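Teaching two arms to fold: a talk with the planner's author

The software team at Totota, in the harbour town of Mirnport, writes control code for pairs of robot arms that handle clothes. I spoke with the engineer responsible for the planning part, which the team calls Shim. 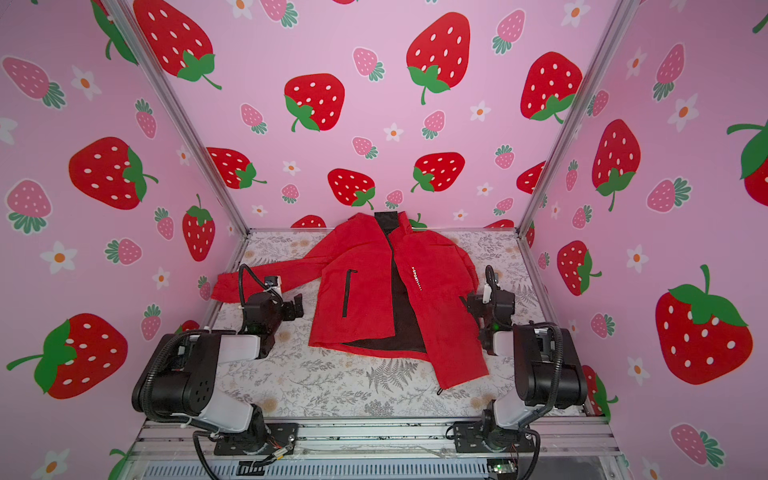 Why a jacket is harder than a towel

"A towel has four corners and they are more or less the same," the engineer told me. "With a jacket you must first know what you are looking at." One sleeve may be stretched out and the other folded inward, and Shim has to decide which arm should move first. An open front makes it worse. The black lining and the red outside belong to one garment, but the first version of the perception code treated them as two.

The repair took most of the winter. The team labelled 241 images by hand, marking collar, cuffs, hem and zips, and trained the model again. "It was boring work and I would do it again," the engineer said. Small parts still give trouble. A drawcord toggle at the hem can be taken for the end of a cuff.

Patterned walls and a flowered table

I asked if a plain background would not be easier, above all for a red jacket in front of red strawberries. "Of course it is easier. Then you take the arms to a customer and the model sees a curtain and wants to fold it." The prints are changed often, and the ferns on the table surface are one of the quieter ones.

What Shim does in between

Shim receives a list of possible grasp points and returns a plan for both grippers. It allows itself 20 candidate plans, scores them and throws away those in which the arms would cross. In the last test series 69 of 93 folds were accepted without correction. The engineer was not very proud of this number. "Many of the failures were in the second sleeve. The first fold moves the cloth a little, and we were still using the old picture."

The next version will look again after each fold. It will be tried first at the partner laundry in Sturnenby – with shirts, because the laundry has asked for shirts.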